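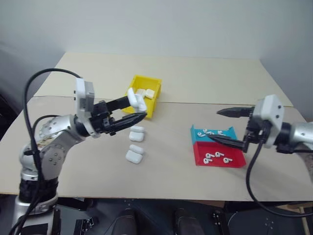 Earbuds in the trays, charging cases on the table and in the yellow bin.

About Randutel

Randutel sorts, checks and repacks wireless earbuds and their charging cases. We work for shops, repair counters and online sellers who get small audio items back from customers and don't have the space or the staff to go through them. The goods come to us mixed in cartons. They leave in matched sets or as counted spare parts.

The company was started by Justinas Sakalauskas and Abena Kyei, who had worked together in the returns department of an electronics wholesaler. Their first customer was Vendard, a seller of phone accessories, which sent over a trial shipment of 1068 pieces. Vendard is still a customer. We now have a team of 22 and handle returns for shops of all sizes, including Imis and the Rozīte stores.

How the work is done

Every shipment gets its own number at the door and keeps it until it goes back out. Cases and earbuds are separated first. Earbuds go into shallow trays, cases go on the open part of the table, and a case that has been looked over goes into a yellow bin. We use the same layout at every table, so a person can move from one to another without asking where things are.

A case is opened and the hinge, lid and charging contacts are checked. Earbuds are checked for damage to the stem and the speaker mesh. After that the pieces are cleaned, charged and tested for sound and pairing. Left and right earbuds are matched by model and firmware version before they go into a case together. Single earbuds with no partner are bagged by model and returned to the customer as spares, unless we have been asked to send them for recycling. 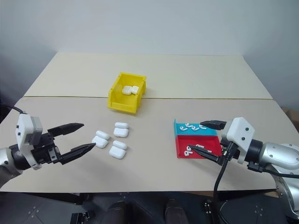 Charging cases beside the yellow bin at the sorting table.

We do not open sealed battery housings and we do not do board repair. Anything swollen or leaking is set apart and handed to a licensed battery recycler.

Who we are

Renato Orellana runs the sorting floor and trains new staff. Training takes 2 weeks and starts with cases only – earbuds come later, once a trainee knows the models. Vaida Pētersons is in charge of testing and keeps the model list, which she updates every April and whenever a customer sends something we have not seen before. Her sister Eglė Pētersons looks after shipping and customer accounts, and hers is usually the voice you will hear on the phone. Justinas handles purchasing and the building. Abena writes the quotes.

Working with us

Small shipments are welcome. Most are finished in up to 8 working days from the time they reach us, though a shipment with many different models can take longer. Each one goes back with a sheet listing complete sets, spare cases, spare earbuds, and pieces that failed a test and why.

To get a quote, send us the brands and models you expect to ship and a rough idea of how many cartons. Please leave the retail packaging out if it is damaged – we can supply plain boxes. Deliveries are taken at the side door until 4 p.m.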